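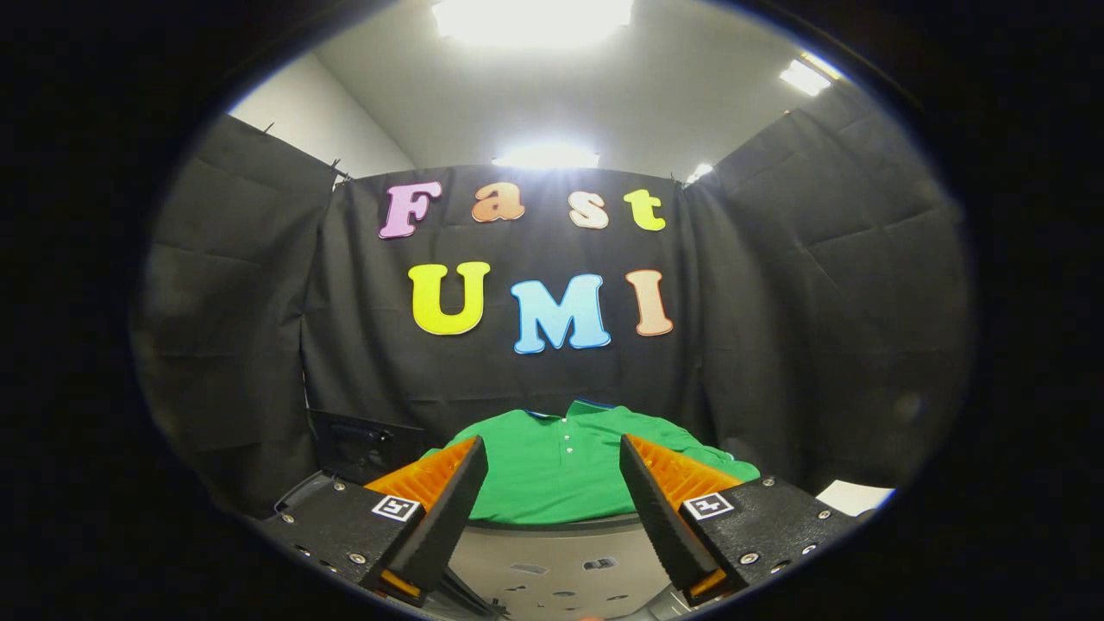 Stallano soft finger pad kit, orange, for hand-held grippers

I bought this kit with my own money (88 dollars, shipping included) when the old pads on our hand-held gripper got so smooth that a shirt collar would just slide out between the fingers. We do cloth all day at our bench, folding mostly, so the pads get a hard life. I've now had the new ones on for three weeks and I have opinions!

In the package you get a pair of ribbed pads, a little tube of adhesive, a cleaning wipe and a folded instruction sheet. I was hoping for spare screws too, but no. The pads are softer than the ones that came off, and the ridges are small and sit close together. You can feel them grab if you drag a cotton sleeve across with one finger.

Getting the old pads off was the worst part of the whole job. The sheet says to peel from the tip, and the first one came away in one long satisfying strip. The second tore halfway down and left a crust of dried glue that took me most of an evening with a plastic scraper and rubbing alcohol. Please don't use a metal blade for this. I scratched the finger a tiny bit trying, and any bump under the pad shows up later as a spot where the fabric slips.

Take the fingers off the housings before you start. The instructions say you can do it all in place, and I guess you can, but I had the thing upside down in my lap with glue on my jeans before I gave up and got the screwdriver. Lay the screws out in the order they came off. And put a strip of low-tack tape over the printed markers on top of the housings while you work! I got a gluey thumbprint on the left one and the tracking went jumpy until I wiped it down with a barely damp cloth. It's fine now, but I could've saved myself a very confusing half hour looking for a software problem.

Gluing the new pads on is easy. Thin coat, press, line up the bottom edge first, then leave it alone overnight. I used a rubber band around each finger to hold everything snug (the kit doesn't come with any kind of clamp, which seems stingy). Bolt it back together, close the fingers slowly and hold it up to a light. If you see a wedge of daylight between the pads, loosen the screws a touch, nudge the finger over and tighten them up again a little at a time. Mine took two tries.

One thing I forgot, and you shouldn't: redo the opening calibration afterward. The new pads were thicker than my worn ones, so fully closed wasn't where the software thought it was. Our first batch of recordings said the gripper was still a hair open while it had a hem pinched tight. Iveta Čierny, who shares the bench with me, spotted it in the width plot right away and we threw that whole morning out.

So how do they hold up? We log every grasp, and the count since the swap is 1,414. The ridges near the tips have gone slightly shiny and the rest look new to me. Knit fabrics are where these pads really earn their keep. Polo shirts used to drive me nuts, with that floppy collar and the thick placket where the buttons are, and now I can pick up a shoulder seam on the first go most of the time. Slick athletic material is better than before but still not great. Paper they handle okay if you come in from the edge.

The downside is lint. Wow, do they collect lint. Black fuzz off our curtains, green fuzz off the shirts, it all ends up packed down in the ridges, and the grip drops off quicker than you'd think. I brush them with a soft toothbrush before each session and do a proper wash with dish soap every Sunday, then let them air dry. Alcohol works for the old glue, but I keep it off the new pads, as the sheet warns it can harden them.

I'd tried the Taipe pads before this. They're cheaper and the adhesive is already on the back, so fitting them is a breeze, but one started lifting at the corner pretty fast and it kept catching on loose threads. If you only do boxes and cups I'd say save your money and go with those.

Stallano, if you read these: put a second tube of adhesive in the bag. Mine had dried at the nozzle by the time I got to the other finger and I had to cut the end off with scissors. I'm giving it four stars, and I've already ordered another set for the spare gripper.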